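Ticket: Table top, meeting room 2, Dultville office
Raised by: Mireille Marty
Handled by: Chih-ming Shih, Grunico furniture support
Status: open
Opened: 26th January

Mireille Marty wrote:
The table came from you in November. It was sold to us as solid maple and the paperwork says maple. I have my doubts. There is a cloudy patch towards the window side that doesn't shift with a damp cloth, and I'd like to know what we bought before I let anyone near it with oil or sandpaper. Order 290, Clarel range.

Chih-ming Shih wrote:
Thanks for getting in touch. Cloudiness on the Clarel tops is normally polish build-up. Please wipe with warm water and a drop of washing-up liquid, dry it, and send a close view taken in daylight.

Mireille Marty wrote:
Done, twice. I don't believe in the polish theory — we have never polished it. Low view over the top attached.
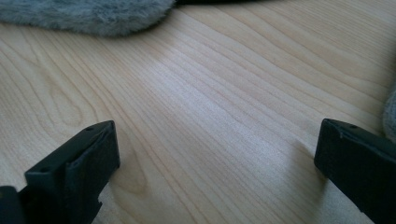
Table top by daylight. Pale patch is centre and right.

Chih-ming Shih wrote:
I can see the bright area. The daylight is coming from the upper right and the top has a slight gloss, so some of that could be plain glare. The curved grain on the left looks normal for a flat-cut board. Could you draw the blind and look again?

Mireille Marty wrote:
Blind down, and I can still find the patch, though I'll grant you it is fainter. As for the grain, a printed sheet can have nice curves too. What would settle it?

Chih-ming Shih wrote:
The edge and the underside. On solid wood the lines should carry on over the edge. On a printed top they stop at a seam. I can't tell you which it is from a view of the surface. Please don't sand or oil it yet.

Mireille Marty wrote:
Underside is painted, so no help. The edge has a strip on it, and I can't see what is behind that. Is the strip meant to be there?

Chih-ming Shih wrote:
It depends on the batch. I've asked Hsiao, who made the tops, for the cutting sheet. Leaving this open until they reply.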